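How a Singer's Voice Reaches the Back Row

A singer at a big outdoor show uses a microphone. It turns the voice into an electrical signal, which travels along a cable or by radio to the mixing desk. Eyvindur Oddsson, the sound engineer on the Grellis stadium tour, sits there and sets how loud each voice and instrument will be.
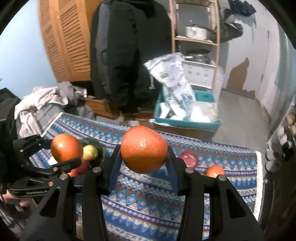 Photo: Rhun Dafis / Zenport

From the desk, the signal goes to the loudspeakers. The signal is very fast, but sound in air is slow. On a cool evening it moves at 338 metres per second. If you stand 300 metres from the stage, the singer's voice takes nearly a second to reach you through the air.

Large venues add extra loudspeakers on towers among the crowd. These must wait before they play. A tower 17 metres from the stage would need to wait one twentieth of a second. Without the wait, people near a tower would hear each word from the tower first and then again from the stage.

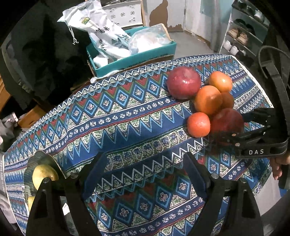

Engineers test the loudspeakers before the gates open. They play a steady tone and look at it on a screen, where it is drawn as a line going up and down. The white and light-blue zigzags on the tablecloth have a similar shape, though the line for a pure tone has rounded tops. Peaks that are closer together on the screen mean a higher note. Taller peaks mean a louder one.

The singer also wears small earphones, called in-ear monitors. They carry the music straight from the desk, so the singer can keep in time with the band.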